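걷기로 출퇴근한 지 한 달 반

2023년 6월 22일

버스를 끊었다. 술도 담배도 아니고 버스를 끊었다고 하면 사람들은 대체로 환경 이야기를 기대하는 얼굴이 되는데, 미안하지만 계기는 좀 치졸하다. 5월 초에 버스가 바로 앞에서 문을 닫고 떠났고, 기사님과 눈이 마주쳤고, 나는 그게 분해서 회사까지 걸었다. 회사까지 63분 걸렸다. 지각이었다. 팀장한테는 병원에 들렀다고 했다.

그날 저녁에 발이 아파서 누워 있는데 이상하게 기분이 나쁘지 않았다. 버스에 서서 남의 백팩에 얼굴을 박고 가는 시간을 빼고 나면 실제로 더 쓰는 시간은 얼마 안 됐다. 계산은 내가 유리하게 했다. 원래 자기 인생 계산은 그렇게 하는 거다.

다음 날 아침 여섯 시 반에 일어났다. 그다음 날은 못 일어났다. 그래서 그날은 다시 버스를 탔고, 엄밀히 말하면 버스를 끊은 게 아니라 줄인 셈인데 블로그에는 끊었다고 쓰고 있다. 내 블로그니까.

처음 일주일은 신발 문제였다. 집에 있던 운동화는 밑창이 한쪽만 닳아 있어서, 이걸 신고 한 시간을 걸으면 몸이 조금씩 왼쪽으로 기우는 느낌이 든다. 검색을 했더니 Flostero라는 브랜드의 워킹화가 나왔고, 후기 784개가 전부 구름 위를 걷는 것 같다고 했다. 구름 위를 걸어본 사람이 그렇게 많은 줄은 몰랐다. 샀다. 구름은 모르겠고 뒤꿈치가 까졌다. 밴드를 붙이고 나흘쯤 버티니까 신발이 졌는지 내가 졌는지 하여튼 둘 중 하나가 포기해서 지금은 괜찮다.

양말은 두꺼운 게 낫다. 여름이라도 그렇다. 이 문장이 이 글에서 유일하게 쓸모 있는 문장일지도 모르니 바쁜 분은 여기서 나가셔도 된다.

걷기 앱도 깔았다. Tilent라는 앱인데 걸을 때마다 나뭇잎을 준다. 나뭇잎을 모으면 나무가 되고, 나무를 모으면 숲이 되고, 숲을 모으면 편의점 커피를 준다. 지금 나는 나뭇잎 546장을 가지고 있고 커피까지는 한참 남았다. 앱이 밤 열한 시에 "오늘은 조금 덜 걸으셨네요"라고 알림을 보낸 적이 있는데, 그 시간에 나한테 그런 말을 할 수 있는 건 우리 엄마뿐이라 알림을 껐다. 이틀 뒤에 다시 켰다.

회사에서는 금방 소문이 났다. 같은 층 Jovita Figueroa 씨는 본인이 예전에 살던 동네에서는 다들 그 정도는 걸었다고, 그걸 뭐 하러 블로그에 쓰느냐고 물었다. 맞는 말이라 대꾸를 못 했다. 그런데 Jovita 씨는 요즘 지하 주차장에서 올라올 때도 엘리베이터를 탄다. 지하 1층이다.

경로는 세 번 바꿨다. 처음에는 지도 앱이 시키는 대로 갔는데, 지도 앱은 사람이 언덕을 싫어한다는 걸 모른다. 두 번째 길은 평평한 대신 빵집 Galindo 앞을 지난다. 아침 일곱 시 반, 첫 판이 나오는 시간에 그 앞을 지나면 걸어서 태운 것보다 많은 것을 손에 들고 회사에 도착하게 된다. 소금빵이 문제다. 어떤 주에는 매일 샀다. 운동으로 시작한 일이 빵 배급으로 변질되는 데 두 주면 충분했다.

세 번째 길이 지금 다니는 길이다. 큰길을 따라 그냥 곧게 가면 된다. 재미는 없는데 재미가 없어서 생각을 하게 된다. 생각이라고 해봤자 어제 메일에 '확인 부탁드립니다'를 한 통에 세 번이나 쓴 것, 냉장고에 있는 두부의 유통기한, 초등학교 때 반장 선거에서 나를 찍은 사람은 나 말고 누구였을까 같은 것들이다. 표가 2표 나왔었다. 지금도 가끔 궁금하다. 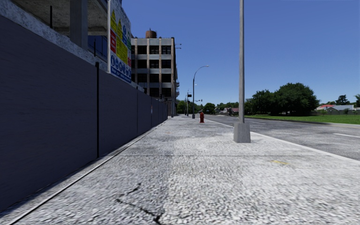

그래서 걸어 다니면 살이 빠지나?

체중은 그대로고, 대신 저녁에 잠이 빨리 온다. 소금빵을 안 샀으면 조금은 빠졌을 수도 있지만 그건 다른 사람의 인생이다. 허리띠 구멍은 한 달 반 내내 같은 자리고, 계단에서 숨이 덜 차는 건 확실하다. 건강검진 결과지에 '숨 덜 참'이라는 항목이 없는 게 아쉬울 뿐이다.

가장 많이 받는 질문은 비 오면 어떻게 하느냐는 것이다. 버스를 탄다. 그걸 물어본 사람은 내가 비옷을 입고 결연하게 걷는다는 대답을 원하는 것 같은데 나는 그런 사람이 아니다. 한번은 객기로 걸어봤다가 양말까지 젖은 채로 오전 회의에 들어갔다. 의자를 움직일 때마다 발에서 소리가 났고 모두가 예의 바르게 못 들은 척했다. 그 뒤로 책상 서랍에 양말을 한 켤레 넣어 두었다. 서랍에서 양말이 나오는 직장인이 됐다.

더위는 아직 본격적이지 않은데도 벌써 겁이 난다. 회사에 도착해서 화장실에서 세수를 하고 셔츠를 갈아입는 데 십 분이 든다. 그 십 분을 더하면 앞에서 한 계산이 좀 무너지지만 이미 한 계산이니 고치지 않겠다. 물통은 Brirkero 걸 쓰는데 보온이 지나치게 잘 된다. 아침에 넣은 미지근한 물이 퇴근할 때까지 정확히 미지근하다.

걸으면서 뭘 듣느냐는 질문도 있었다. 처음에는 영어 회화를 틀었다. 공항에서 짐을 잃어버린 남자가 매일 아침 짐을 잃어버렸다. 열흘쯤 듣고 나니 그 남자가 남 같지 않아서, 짐을 찾는 마지막 강의까지 건너뛰어 듣고는 그만뒀다. 찾았다. 그 뒤로는 라디오를 듣다가 요즘은 아무것도 안 듣는다. 이어폰을 빼면 좀 심심한데, 뒤에서 오는 자전거 소리는 확실히 잘 들린다. 자전거가 생각보다 많이 온다.

퇴근길은 걷는 날이 반쯤 된다. 아침에는 의지로 걷지만 저녁에는 의지가 회사에 두고 온 우산 같은 상태라서, 정류장에 버스가 서 있으면 탄다. 얼마 전에는 그 기사님 버스였다. 나를 기억하는 눈치는 아니었고, 나는 카드를 찍으면서 괜히 큰 소리로 인사를 했다. 자리가 있길래 앉았는데 창밖으로 아침에 걸어온 길이 거꾸로 지나갔다. 십이 분 만에 집 앞이었다.

7월에는 샌들로 바꿔볼까 생각 중인데 회사 복장 규정에 발가락에 대한 말이 있는지 먼저 찾아봐야 한다. 혹시 뒤꿈치 안 까지는 샌들 아시는 분은 댓글 부탁드립니다. 구름 이야기는 사양합니다.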